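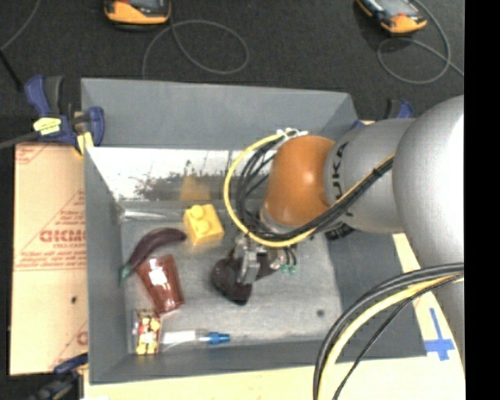
Most warehouse floors are specified by people who will never sweep one, according to Niamh Rafferty, and the joints are where it shows. A slab can meet its flatness tolerance on the day of handover and still be a poor floor five years later, when the edges of each joint have begun to crumble under hard wheels.

The mechanism is well understood. Concrete shrinks as it loses moisture. The top of the slab dries faster than the underside, so the panel shortens more at the surface and its edges lift. The lift is small, often no more than the thickness of a coin, but it leaves the edge without full support from the ground. A loaded pallet truck crosses it, the edge deflects, and the small hard wheel strikes the panel on the far side. Repeated often enough, the blow breaks the corner of the concrete away. Repair crews call this spalling, and it seldom stops without treatment.

At the Harms distribution building, Shewit Asfaw surveyed the floor in March, before the lease was renewed. She logged 2159 feet of joint in the main aisles and graded each stretch by the width of the damage. The worst sections were at the dock doors, where trucks brake and turn in the same few yards. The storage aisles, with the same concrete and the same joint spacing, were mostly sound.

Her report recommended two treatments. Narrow damage was to be saw-cut to a clean shoulder and filled flush with a semi-rigid polyurea. Wide damage was to be cut out, rebuilt with a bonded mortar, and then sawn again along the original line. The second saw cut matters. If the mortar bridges the joint, the slab will crack beside the repair the next time it moves.

Filler selection is a compromise. A soft sealant follows the movement of the slab but gives no support to the edge. A rigid epoxy supports the edge but tears the concrete when the joint opens. Semi-rigid products sit between the two and are expected to separate slightly from one wall as the slab keeps shrinking. Bradley Pearce, who managed the repair for the contractor, Skilten, regards a hairline gap as normal and refills it at the end of the first year.

Timing is the other variable. Fillers installed soon after the pour fail early, as most of the shrinkage is still to come. Cold storage rooms have to be brought down to operating temperature and held there before any joint is filled. Owners rarely want to wait. Pearce's crew worked from 2 a.m. to the start of the morning shift, one aisle at a time, and the job took 18 nights.

Wheel choice has as much effect as any filler. Solid nylon wheels roll easily and concentrate the load on a very narrow strip. Polyurethane spreads it and costs more to push. Harms changed the wheels on its hand trucks at the dock end and left the reach trucks as they were.

Asfaw is due to repeat the survey next March, using the same grading sheet and starting at the dock doors.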